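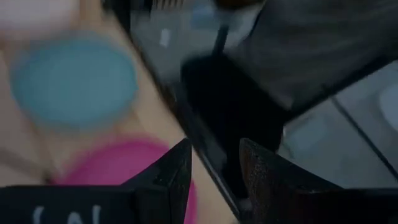 Un club amateur en hiver, vu du banc

Je n'avais pas prévu d'écrire ce mois-ci. Le championnat est arrêté depuis les fêtes, deux journées ont été reportées pour terrain gelé et le calendrier de la reprise vient seulement de tomber. On recommence par un déplacement à Valamach, ce qui n'arrange personne. C'est le match le plus loin de la saison, 200 kilomètres aller, et le car doit partir avant sept heures.

J'entraîne les seniors de Trunard depuis 2 saisons. Avant, j'avais les moins de quinze ans, et je croyais que le passage aux adultes serait une affaire de tactique. Je passe en réalité mes semaines au téléphone. Qui travaille samedi, qui a un baptême, qui s'est fait mal au dos en déménageant sa sœur. Pour Valamach j'ai convoqué 19 joueurs, j'en emmènerai sans doute quinze.

La question qui revient le plus depuis l'annonce de la liste concerne Ó Gríofa. Il a repris l'entraînement début janvier après sa blessure au mollet et je ne l'ai pas retenu. Plusieurs parents et anciens du club m'en ont parlé, parfois sur un ton un peu vif. Il court bien, il a fait deux séances complètes avec le groupe, il a envie de jouer. Mais il s'était déjà blessé au même endroit en octobre, en revenant trop vite, et c'est moi qui l'avais aligné. Je préfère qu'il joue avec la réserve dans quinze jours, sur notre terrain, avec un remplacement prévu à l'heure de jeu. Je le lui ai dit directement. Il n'était pas content, il est venu s'entraîner quand même.

À sa place, au milieu, je vais mettre Mathis, qui a dix-huit ans et qui n'a jamais débuté un match avec nous. Il perd encore des ballons quand on le presse de dos. On a travaillé cela tout le mois, en petits espaces, quatre contre quatre, avec deux touches de balle au maximum. Les progrès sont là, surtout sur la prise d'information avant de recevoir. Sur un grand terrain, contre des adultes qui pèsent quinze kilos de plus, je verrai bien. 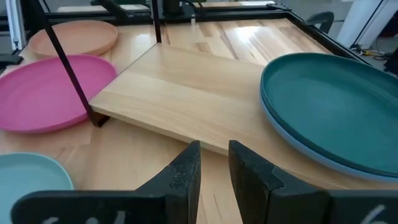

Sur la table, en janvier.

L'autre sujet, c'est le déplacement lui-même. Le car coûte cher et la mairie ne finance plus que la moitié des trajets. Asnakech Wolde, qui s'occupe de nos finances, a refait les comptes avec moi pendant toute une soirée. En prenant les minibus du club et trois voitures, on économise environ 200 euros. En contrepartie, il faut cinq conducteurs, dont plusieurs seraient des joueurs, et je ne veux pas que des gars conduisent plus de deux heures après un match, de nuit et peut-être sous la neige. On garde donc le car. On récupérera la différence avec la buvette, ou bien on ne la récupérera pas.

Les présences se gèrent maintenant sur Clikeo. J'étais contre au début, je tenais mon cahier et il m'allait très bien. Je reconnais que les réponses arrivent plus vite. Il reste trois irréductibles à qui il faut envoyer un message à part, toujours les mêmes, et je ne donnerai pas les noms puisqu'ils lisent ce blog.

Sur le plan sportif, on est huitièmes, avec un match de retard. Valamach est quatrième et n'a perdu qu'une fois à domicile. Au match aller ils nous avaient battus trois à un, avec deux buts sur corner. On a repris le marquage en zone sur les coups de pied arrêtés, avec un joueur au premier poteau et le gardien qui commande plus tôt. À l'entraînement cela fonctionne à peu près. Il faut dire qu'à l'entraînement c'est nous qui tirons les corners, et nous les tirons mal.

Pour ceux qui veulent suivre l'équipe, il reste des places dans le car. Rendez-vous au parking du stade à six heures quarante-cinq, départ à l'heure, je n'attendrai pas. Prévoyez un pique-nique, il n'y a rien d'ouvert près du terrain. La réserve, elle, joue à la maison le lendemain à quinze heures, si la pelouse est praticable.

Publié le 31 janvier 2026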